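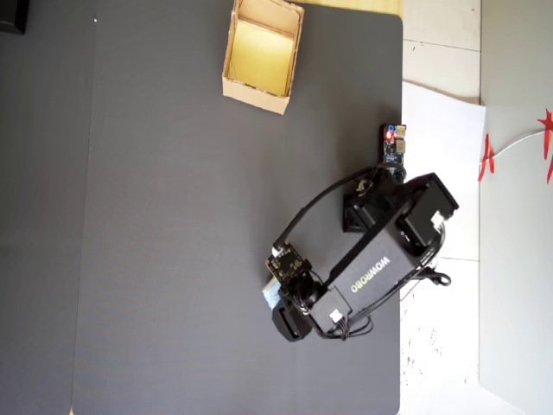 26 June 2018

Why is the glue on the Destau cartons letting go at the bottom flap? The hot melt goes on too thin at the start of each run, before the tank is up to temperature.

Pulled 200 cartons from the last 1000 and opened the flaps by hand. The bad ones were all from the first pallet. Fiber tear was good on the rest - board stuck to the glue the whole length of the bead. On the bad ones the bead came off clean and shiny.

Board is the same Andari stock we have had since April, so I am leaving that alone. Bumen sent a different pellet to try. Have not opened the bag.

Changed the start procedure: wait for the tank light, then purge 3 shots into the tray before the first carton. Nozzle 2 was dripping, swapped the tip. Old tip is in the solvent jar, please leave it there overnight.

Nwachukwu order is 3000 pieces, same flap, same glue. Do not start it until the peel strips from this afternoon are read. Strips are on the shelf over the scale, marked in pencil - humidity log still needs filling in.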